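Workshop Tips: Comparing Hand-Held Grippers Without Losing a Weekend

Posted 2019-11-08

Buy two grippers and you will spend the first evening arguing over which one feels better. Feelings are a poor spec. Pick one dull object and make both tools pick it up until you're sick of it. We use a folded towel, 34 lifts per gripper, and write down every miss, including the ones that were "basically a grab."

Wipe the finger pads before each round. The Brurkel looked like a clear winner in February until we cleaned the Vumora, which had been lugging a fine coat of workbench dust and, I suspect, some doughnut.

Swap hands halfway. A tool that only behaves in your right hand is telling you something about your right hand.

Marker cubes go on last, and tight. Give the cube a wiggle before you start; if it moves, your tracking is fiction. Keep the printed faces clear of sleeves and thumbs, and don't clean them with anything that smells strong. 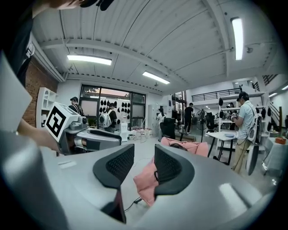

How long should a side-by-side test take?

Plan on 14 minutes per gripper, plus however long it takes to find the charger. Past that your wrist gets tired and starts voting for the lighter one.

Soft things sort grippers faster than hard ones. Any jaw can hold a block of wood. Try a cushion, pinched at the corner and then in the middle, and see which pads let the fabric slide.

Run cables up the arm and behind the shoulder, with enough slack to reach overhead. Test the reach before you hit record. Ask me about take 241.

Label the files as you go: tool, hand, object, round. "Nevska_final_new2" will mean nothing to you by supper.

Spare pads for the Villaseñor fit the Nevska if you trim the tab a hair. Trim two hairs and you're shopping again.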